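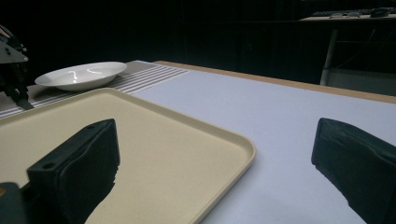
Bandeja de color crema sobre una mesa clara.

La Orden de Adska y el gobierno de los puertos

La Orden de Adska, conocida en las crónicas meridionales como Hermandad del Farol, administró durante 54 años los puertos de la costa de Pandholm. Su fundación se atribuye al navegante Duman, a quien el segundo suplemento de la campaña Evier concede el título de Primer Custodio. La fecha admitida es el año 618 del cómputo de las Mareas, si bien el manual original la situaba una generación antes.

Los estatutos dividían a sus miembros en cuatro grados. Solo los del grado superior podían encender los faros del estrecho y cobrar el peaje de niebla, tributo que las casas mercantiles discutieron ante el Consejo en repetidas ocasiones.
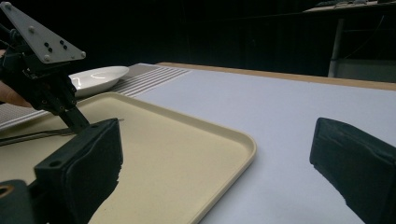
La disolución de la Orden es el episodio que más debate suscita entre los estudiosos del escenario. Taner Dönmez, responsable de la edición revisada, sostiene que los custodios entregaron las llaves por voluntad propia tras el incendio de febrero. Erdal Kırmızıgül, autor de los mapas, defiende la existencia de una conjura palaciega y remite a la página 324 del compendio, donde figura la lista de los desterrados. Ambas lecturas son compatibles con las reglas de juego —el texto evita pronunciarse— y cada director de partida puede adoptar la que convenga a su mesa.

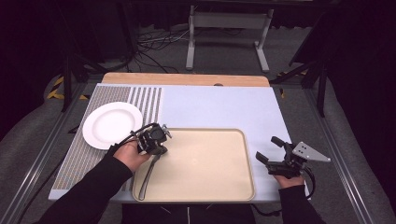 Plato blanco y bandeja beige con un tenedor.

La edición revisada incorpora, además, el ritual de ingreso completo y una genealogía de los custodios hasta la caída del faro mayor. Quedan sin publicar las cartas del último custodio, anunciadas para el tercer suplemento.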